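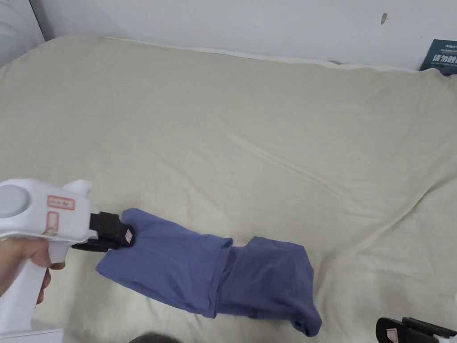 Plunberg Hand Grippers (pair), with Laitinen recording software
Reviewed Jan 16, 2025
Used for: 12 weeks, guest laundry and room service work
Rating: 3.5 out of 5

I supervise housekeeping for Lanero, which runs serviced apartments in Drirkesham. Last fall the company signed up to have our folding and tidying work recorded so that a robot can be trained on it. The robot is supposed to handle guest laundry one day. For now what we have is the grippers, and my staff have been using them on paid time since before the December rush. Most of what I found online was written by people who build robots, so I am writing this for people who have to put a crew on them.

You hold one in each hand by the handle and work the jaws with your index finger. You do the job you would normally do, only with two black jaws in place of ten fingers. The software saves each attempt as a clip, and someone goes through the clips later and throws out the bad ones. We do the folding on the beds, same as we always have.

Getting started took longer than the half day we were told to plan for. T-shirts are the hardest of the easy items. You can pick one up on the first try, but finding the hem without being able to feel it is a different skill. My most experienced people were the slowest in the first week. They fold by touch and hardly look down. The newer hires did better early on, and by the fourth week everybody had evened out. 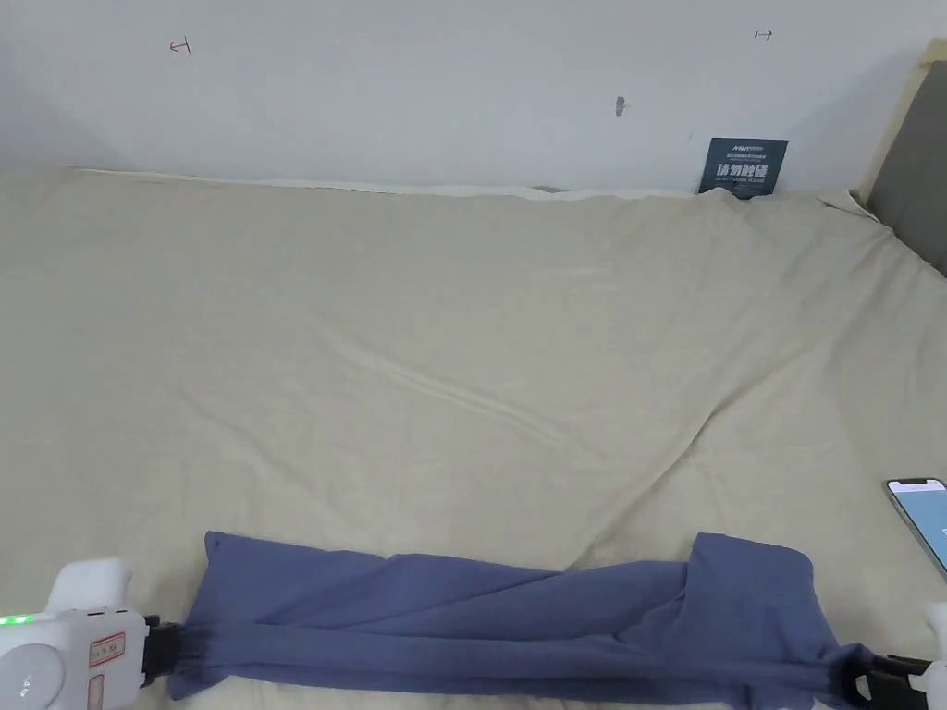
The grip itself is good. Once the jaws close on cotton they stay closed, and you can pull a garment straight between the two hands without losing a corner. Thin synthetics slip more. Heavy bath towels can be done, but your wrists will know about it. We had 1362 clips accepted through the end of the trial, and most of those were tops and pillowcases. On a good day one pair of grippers gives us almost 200 attempts, counting the rejects.

Weight is my biggest complaint. They don't feel like much when you pick them up. After 40 minutes they do, and the trigger finger gets sore before the arm does. Two people with smaller hands asked to come off the rotation and I let them. Plunberg should sell a smaller handle. I asked and was told one is being looked at.

The Laitinen software is fine when it's running. It is slow to save, and it won't let you delete a bad attempt until the save is finished, so people stand there waiting. Pairing the left and right grippers has to be redone if either one has been off for a while. The printed guide covers pairing in two lines, and it needed a page.
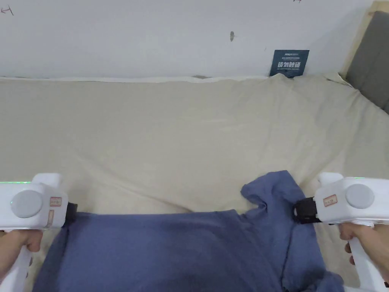 Does recording the work mean fewer housekeeping jobs later?
Management has told us there are no cuts planned through the end of the current contract, and that is all we have in writing. I would get at least that much on paper before the first session, and I would get it in front of the staff, too.

What has changed already is the day. Recording is slower than regular folding, so the rooms still have to get done by whoever isn't on grippers. For the first month we didn't add hours to cover this and it caused bad feeling. We now schedule recording as its own shift, with a higher hourly rate, and people sign up for it. Some like it because it's seated or standing in one spot. Others say it is boring, and I can't argue with them.

There was also the matter of rejected clips. Early on, the reject count was listed by employee and posted in the staff room. I had it taken down. A clip can be rejected for a dropped sleeve or for a pairing fault, and the list didn't say which. If your company buys these, decide ahead of time who sees those numbers – we should have.

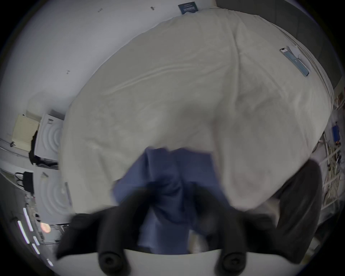 Cleaning and upkeep

Lint collects where the jaws meet the housing. We brush it out at the end of each shift and wipe the handles down between users. The finger pads wear. We have replaced one set on the left gripper and none on the right, which probably says more about how we fold than about the part. Replacements took nine days to arrive, so order spares with the first shipment.

Battery life has been enough for a shift as long as somebody remembers to charge them the night before.

Would I buy them again? For cotton garments and short sessions, yes. I wouldn't order them for a laundry that does mostly towels and sheets. And I would budget for the extra staff hours from day one – they cost us more over the trial than the repairs and spare parts did.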